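4. Wiping down and oiling your Wollelport tabletop

4.1 Wipe with a damp cloth, then leave it for 40 minutes – a cup of tea helps.

4.2 Work in a little Datby oil, going gently all the way to the corners.
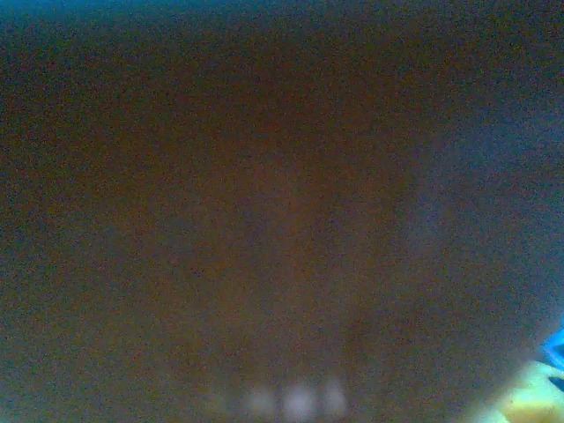

4.3 Oil brings out the warmth in a dark top, and two thin coats will always serve you better than a thick one. Do expect the colour to wander a bit, from a reddish brown like the one in the middle of the photo to cooler, greyer tones.

Caution: lay used rags out flat, outdoors, to dry.

Datby Furniture Care, Esumberg – Contact us – Back to top

Related guides
Fitting the Bataineh legs
Storing spare leaves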